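Student robotics club from Puvstead opens its table-clearing project to the public

PUVSTEAD, August — The student robotics club of Noonan College in Puvstead will show its work to visitors this Saturday from 10 in the morning, in the practice room on the ground floor of the Todham building. Entrance is free and no registration is needed.

The club has worked since last autumn on one task: a humanoid robot with two hands must pick up everyday things from a table, one after another, and put them where a person asks. The task is the same one that teams will meet at the Jaltska student competition, in which the club takes part for the second time.

"Last year we prepared only for boxes, and the competition gave us soft things also," said Ultan Ó Flaithearta, who teaches automation at the college and leads the club. "We came home with a low place and with a long list of homework. This year the students have chosen the objects themselves, and they were not kind to the robot."

For the practice, the students collect ordinary objects that differ in shape and stiffness. A rigid food container can be held by its sides, but a sealed snack packet changes its form when the fingers close on it. A spray bottle that lies on its side has a heavy part and a narrow part, and the students must decide which of them the hand should take. Flat things, such as a zippered pouch, are in the opinion of the club the most difficult, for there is very little to hold.

The cloth on the table is a part of the exercise as well. At the competition the tables are covered, and a patterned cloth makes it harder for the software to find the borders of an object. The club therefore trains on yellow-and-white gingham, and the students say that small white things are the ones that the program most often loses on it. 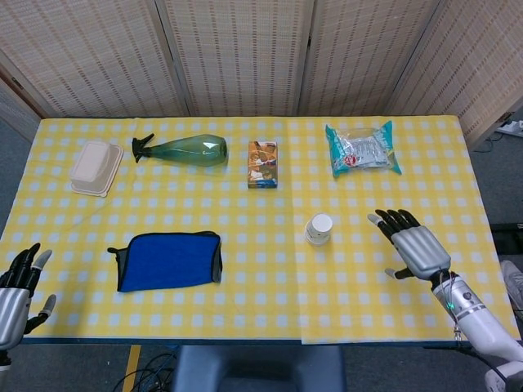

What the students have done so far

Since the beginning of the school year the club has recorded 3126 grasp attempts. Each attempt is written down with the object, the hand that was used and the result, and the failed ones are kept together with the good ones. In the last month before the holidays the students made 184 attempts with small cups and jars alone.

The work is divided between two groups. The first group guides the robot by hand control and collects the recordings. The second group prepares the recordings and trains the program that should later repeat the movement without help. After each half of the term the groups change places, so that every member learns both sides of the work — this was a wish of the students, and the college has accepted it gladly.

"In the beginning I thought that the hand is the difficult part," said Mr Ó Flaithearta. "Now I spend most of my evenings with the students looking at tables of results, and asking why an attempt in the morning does not look like the same attempt in the afternoon."

Programme on Saturday

The doors open at 10:00. The students will give a short talk at 10:30 and will repeat it at 13:00. Between the talks, visitors may watch the practice and put their questions to the members. Visitors are welcome to bring a small object from home, not made of glass and not heavier than a full cup, and the club will try it on the table if the time allows. Children under 12 should come with an adult.

New members

The club accepts new members from all years of the college. Earlier knowledge of programming is not required. Interested students can leave their name at the talk or at the reception of the Todham building during the first week of term.

Contact for the press: Ultan Ó Flaithearta, Noonan College, Puvstead. Interviews with the students are possible on Saturday after the second talk.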